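# How a Shelf Carries a Load

A shelf is a flat part held up at two or more points. The flat part is called the panel. The parts that hold it up are called supports. Legs, brackets, side walls and chains can all be supports.

A book on a shelf is pulled down by gravity. The size of that pull is the book's weight. The book presses on the panel, the panel presses on the supports, and the supports press on whatever is under them. Engineers call this route the load path. If any part of the path is too weak, the shelf bends, tips or breaks.

## Bending

Put a plastic ruler across two cups and press on the middle. The ruler curves downward. Its top surface is being squeezed, and this is called compression. Its bottom surface is being stretched, and this is called tension. Between the two is a layer that is neither squeezed nor stretched. It is called the neutral layer.

The distance between two supports is the span. Span matters a great deal. If you keep the same ruler and the same push in the middle, but make the span 2 times as long, the ruler sags 8 times as far. A long shelf often has an extra support in the middle for this reason.

Thickness matters too. A panel that is twice as thick sags only one eighth as much under the same load. You can test this by gluing two equal strips of cardboard face to face and letting them dry before you press on them. Strips that are only stacked will slide over each other and bend more easily.

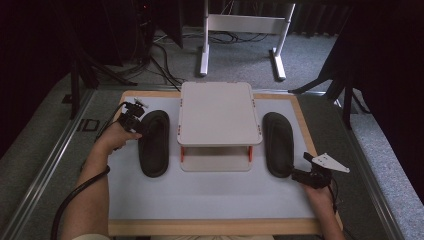

*A small two-tier stand. Orange legs hold the top panel above the base, and the gap between them is an open shelf.*

## Legs and tipping

A leg works mostly in compression. Short, thick legs are hard to bend. Tall, thin legs can bow out sideways, and this is called buckling. Stand a dry piece of spaghetti on end and push down gently with one finger to see it happen. Then try a piece half as long. It takes a harder push.

Every object also has a center of gravity, the point where its weight seems to act. A stand on level ground stays up as long as that point is above the area between its feet. Heavy things should go on the lower tier, where they keep the center of gravity low.

## Test a paper shelf

You need index cards, two equal stacks of books, a ruler and some coins.

1. Set the stacks 9 centimeters apart.
2. Lay one card across the gap.
3. Add coins to the middle, one at a time, until the card falls. Write down the number.
4. Fold a second card into narrow pleats, like a fan. Lay it so the folds run from stack to stack.
5. Repeat step 3.

In Ryszard Olszewski's class, the pleated card held up to 21 coins. Your result will depend on your cards and coins. The pleats help by placing some of the paper higher and some of it lower, away from the neutral layer. The paper is as thin as before, but the shelf acts like a deeper one.

## Words to know

**Load:** a force that a structure has to carry.

**Span:** the distance between two supports.

**Buckling:** sudden sideways bending of a part that is being squeezed from its ends.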